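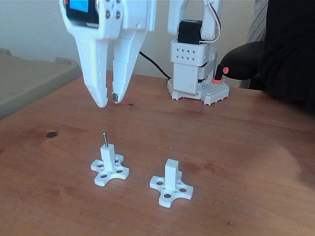

Comment from Kondska on the previous entry: the tabletop should get its second coat of oil before anything else is done to it, and the 400 grit pass can be skipped if the first coat went on thin. Disagree on the grit, agree on the order.

May, 14:20. Table, reddish-brown top.

Top is wood, color even enough to leave unstained. Went over the back half by hand under a low lamp. Two shallow dents near the rear edge, both from before the move out of the Damitport unit. Neither catches a fingernail. Will steam them with a damp cloth and the small iron, then let the wood rest overnight.

Plan:

- 400 grit with the grain, light pressure, whole top
- vacuum, then wipe with a lint-free cloth
- second coat of the Sirgate oil, thin, wiped off after 20 min
- 1000 grit between coats only if the grain raises

Feet and plates that stay on the table go on felt from now on. Bare plastic edges leave dull rings in fresh oil, see the test board from the Østergaard job. Cables to be lifted while the finish cures; a black jacket left a faint line on the last top.

Open: edge profile. Kondska wants a 2 mm roundover on the front. I would break the edge with paper and leave it. Test both on the offcut first.

Rags in the water bucket, lid on. Oil can is down to a third, order more.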